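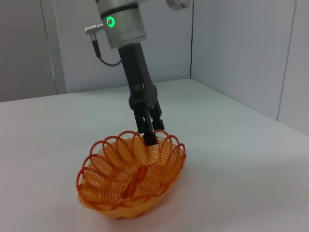
## The Giant Always Falls Down

The Takness Playhouse has put on a family show every winter for 40 years, and in most of them somebody very large has fallen over. This season it's "Jack and the Beanstalk" again. The giant is 11 feet tall from boot to hat, and in the first week of rehearsal he couldn't get through the dressing room door, so he lives in the parking lot under a tarp.

Sutrisno Sitompul is directing. He has directed it four times before, which he brings up the way other men bring up knee surgery. He grew up in Fenevbridge, studied something sensible, and joined the Playhouse to build a staircase for a murder mystery. The staircase held. He was asked to stay.

"People think the kids come for the story," he told me over a paper cup of soup in row F. "They know the story. They come to yell at a grown-up who can't yell back."

The yelling is taken seriously in Takness. A family show here doesn't have an audience so much as a second cast of 300, most of them under ten and full of gummy bears. They warn Jack about the giant. They warn the giant about Jack. Last year a girl in the balcony spent the whole intermission warning the man who sells the programs, and she never did say about what.
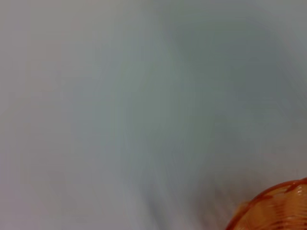 Rehearsals run four nights a week in the old feed store on Studport Road, where the heat comes on with a bang and goes off without telling anyone. The night I visited, they were working on the cow. The cow is two people. The front half is a dental hygienist with real comic timing, and the back half is her brother-in-law, who took the part after losing some kind of bet. They had a tap number to learn and were not speaking.

Sitompul watched them go left, then right, then left and right at once.

"Again," he said, "but as one animal."

They did it again. It was closer to one and a half. The pianist, who had played the same 16 bars for most of the evening, asked if she could please play a different 16 bars, and was told she could on Thursday.

The script gets a fresh coat of paint every time. The beans used to be traded for the cow at a market; now they come from a parking dispute. There is a song about the Fenevbridge traffic circle that will mean nothing to anyone from out of town and will probably stop the show. Jack's mother is played, as always, by the largest man available, in a dress with enough yardage to cover a pontoon boat. He wanted a second costume change. He got a second hat. 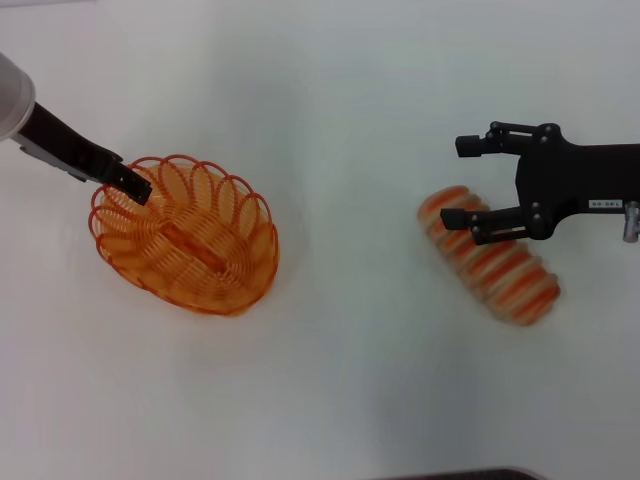

Money is the other giant. The Playhouse sold 600 tickets on the first day, a house record, and the cash was spent by supper on lumber, a fog machine and the repair of last year's fog machine. The beanstalk alone went through three designs. The first inflated too slowly. The second inflated quickly, and there's still a mark on the ceiling. The third is rope and painted canvas on a pulley, hauled up by two high school wrestlers who have asked to be listed in the program as "Weather."

Then there's the Hidayat, the theater's lighting board, bought used from a closed-down roller rink. It has a button labeled PARTY that can't be disconnected. Sitompul has simply written it into the plot. When the giant wakes up, the castle goes pink and purple for nine seconds, and Jack says, "He's having that dream again."

I asked what he'd do with a real budget. He thought about it through two more passes of the cow.

"A wider door," he said.

Opening night is a month off. The harp that sings still doesn't, the golden eggs are on back order, and the giant's left arm has picked up a squeak that can be heard from the lobby. Nobody in the feed store seemed bothered. Around nine, the cow finally got all the way across the floor in step, turned, and bowed from the wrong end. The pianist clapped. Sitompul wrote something down on his soup cup and told them to keep the bow.

*"Jack and the Beanstalk" plays weekends at the Takness Playhouse. Doors open half an hour before curtain. Seats in the first two rows should expect beans.*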